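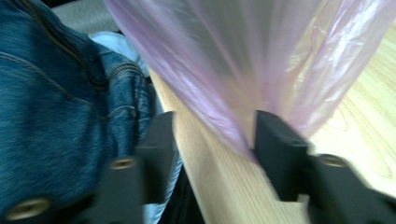 Twill is one of the basic weaves used to make cloth, alongside plain weave and satin. It is easily known by the slanting lines, called wales, that run across its surface. Denim, gabardine, tweed and chino cloth are all commonly woven as twills, so most people own plenty of it without ever having heard the name!

Structure

In a plain weave, each crosswise thread (the weft) goes over one lengthwise thread (the warp) and under the next. In a twill, the weft passes over or under two or more warp threads at a time, and on each new row the pattern moves along by one. That small sideways step is all it takes to make the slanting line, and it is a wonderfully simple idea with a huge range of results.

Weavers describe a twill with a pair of numbers. A 2/1 twill has warp threads that pass over two wefts and under one, while a 3/1 twill passes over three and under one. Heavier denim is usually 3/1. Most of the warp then lies on the front of the cloth, which explains why jeans made with a blue warp and a white weft are blue outside and much paler inside.

Properties

The threads in a twill cross each other less often than in plain weave, so they can be packed more closely together. The cloth can be thick and hard-wearing and still bend and drape well. It also tends to crease less than plain cloth of the same weight, and marks are often harder to spot on its uneven surface. 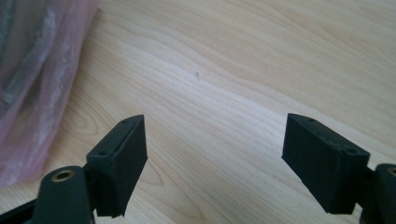

The slope of the wale depends on how many threads run each way. When warp and weft are the same thickness and equally close together, the line climbs at 45 degrees. Packing in more warp threads makes it steeper, and a twill with a line of 61 degrees or so is called a steep twill. Lines that rise to the right are known as Z twill, and those that rise to the left as S twill.

Variations

Herringbone is made by turning the slant back on itself at regular points, giving a row of neat zigzags. Diamond twill turns it in both directions. Houndstooth, surprisingly, is often an ordinary 2/2 twill, and its jagged checks come entirely from the order of the light and dark threads. Seen up close, it is a lovely trick.

See also

Plain weave
Satin weave
Selvedge
Warp and weft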